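Review: the Pedard gripper hand, after 14 weeks of bin picking

Rating: 5 out of 5 for the hardware, 4 for the paperwork

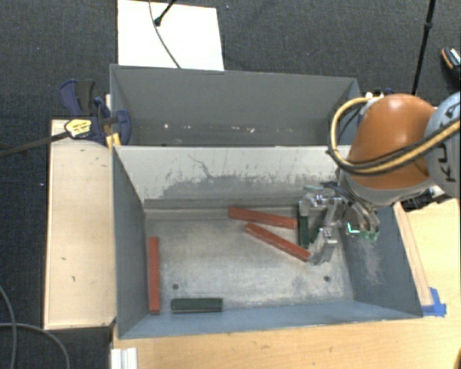 I put off buying a new hand for two budget years, and now I wish I'd asked sooner. We already had the arm, so the whole request came down to the hand, the mounting plate and a spare set of fingertips. Sydorenko quoted us $465 for the plate and tips together, and Illus wanted more for the plate alone (no tips!), so that was an easy call.

What I love is how little else we had to buy. Our test setup is two metal bins, some coloured blocks and a bar clamp, and I'd budgeted $400 for fixtures. We spent $78. The rest went straight into spare cables, and I'm so glad it did, as the first one lasted until July.

Blocks lying near a wall or leaning in toward each other are my favorite test, and the fingers are slim enough to get down between them. Our old Jastora two-jaw could never do that without a fight. Setup took one Thursday afternoon, most of it spent routing hoses.

Gripes? The manual skips the wiring page for older controllers, and the quote doesn't list the adapter you'll need, so ask for it in writing before your purchase order goes in. Shipping is a separate line too.

Would I buy it again? Yes, and a second one is already in next year's plan.

Ieva Kairys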